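Hands on with the Prendanik kit

We've had the Prendanik hand-held gripper kit from Zoleck out on loan for 9 weeks now, and I keep finding reasons to pick it up again! The idea is simple – you carry the gripper yourself, do an ordinary household job with it, and the camera on the tool records what the fingers are doing so a robot can learn from it later. Setup took me two tries (the first was my fault, I skipped the calibration page).

What I like most is how quickly people get the hang of it. We have 491 clips saved so far, 62 of them good enough that I'd show them to anyone. Bedroom jobs are my favorite, with all those small things to sort and soft things to move.
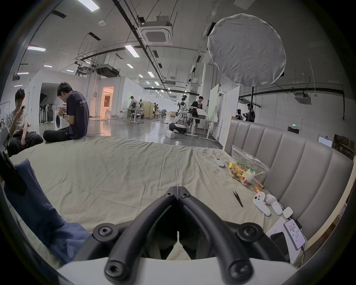 The gripper over the bed setup, with a remote, two VR controllers and a bag of snacks on the sheet.

Thin, flat objects are still hard work, and my wrist gets tired before the battery does. The Jemier software that comes with it is plain but quick, and throwing out a bad clip takes a couple of clicks. I'd love a softer handle – Gosselin sells a padded one that should fit, and I'll write that up once ours arrives.

The kit stays with us through June. Members can book it by the half day at the front desk, and please bring it back charged!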